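Brullara Tabletop Arm Kit
Item 121, sold by Gitik Workshop Supply

The Brullara is a small desk-sized arm that you put together yourself, at home or at the shared bench, with hand tools and a free weekend. It has 4 joints, a simple two-finger gripper and a controller board that we flash before it goes in the box, so you can get straight to the fun part. We've been making these kits since we had a single shelf in the Ukthorpe shop, and we still get a kick out of hearing from folks whose arm has just picked up its first sugar cube!
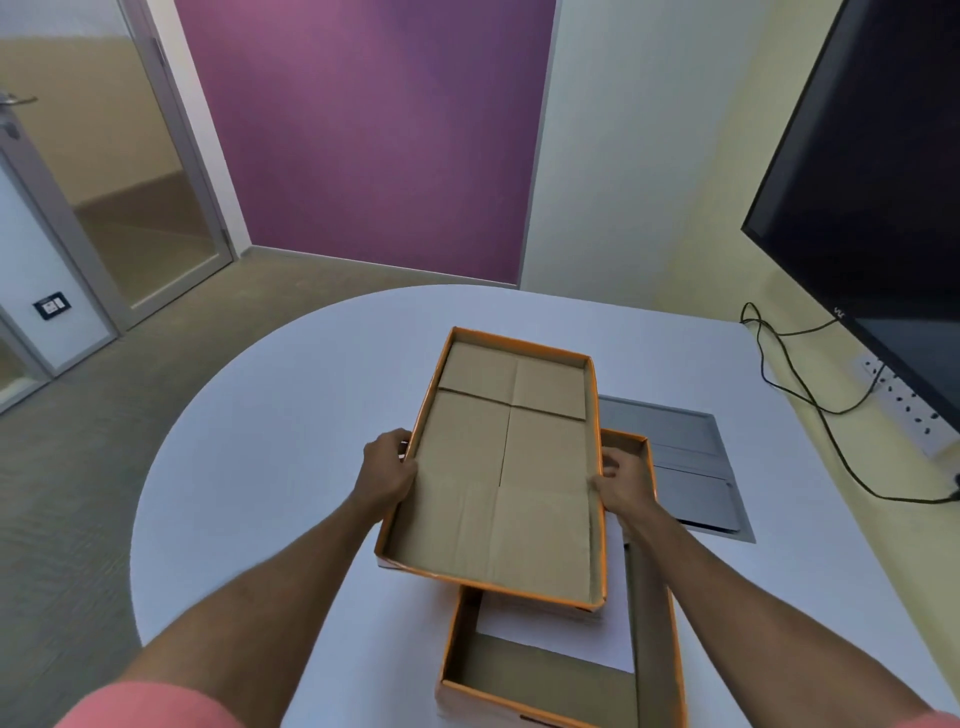

Most people who buy a Brullara want it to do one small, dull, real job, and handling boxes is the one we hear about most. It makes a lovely first project, and we always suggest doing the job slowly with your own hands before you write a single line of motion code. Take a two-part box, the kind with a shallow tray and a deeper bottom. With a hand on each side wall, the left one curled over the rim and the right one pressed against the other wall, the tray stays nice and steady over the lower box. A single arm can't do that, so you'll want to choose a box with a light lid and pick it up from the middle of one edge, or do what plenty of our customers end up doing (we did warn your wallet) and build a second arm to go on the other side. The controller will run 2 arms from one board, and the cable for the second one is already in the kit.

Lama Sleiman wrote the build guide, and she wrote it for people who have never crimped a wire. It runs to 17 steps, starting with the base and finishing with the gripper pads, and every step has a little note on what you should feel when it has gone right: the shoulder joint a touch stiff, the wrist quite loose, and so on. Please read step 9 twice. It's the one where the elbow can go on backward, and we have all done it, Lama included. 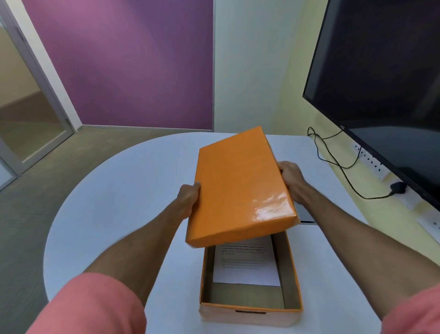 If you do go for the pair, set the bases farther apart than you think you need. The elbows swing outward as the grippers come together, and it's a real nuisance to have to unbolt a base once the wiring is all tidied away. The Salameh base plates (sold separately) have long slots so you can slide things along a bit before you tighten down. They fit the clamps in the kit as well as ordinary wood screws.

What's in the box
Arm parts for one Brullara, with the gripper
Controller board, already flashed
Power supply and cable
Linking cable for a second arm
Table clamps
Spare gripper pads
Printed build guide

What you'll need
Small Phillips screwdriver
Hex keys
Needle-nose pliers
A computer with a USB port

Good to know
The gripper pads are soft and will pick up dust, so wipe them with a damp cloth when they start to slip. Keep fingers and long hair clear of the elbow whenever the power is on. Kits bought before last October came with the older, harder pads, and if you have those, drop us a line with your order number and we'll happily mail you a soft set.

Page updated May 3, 2020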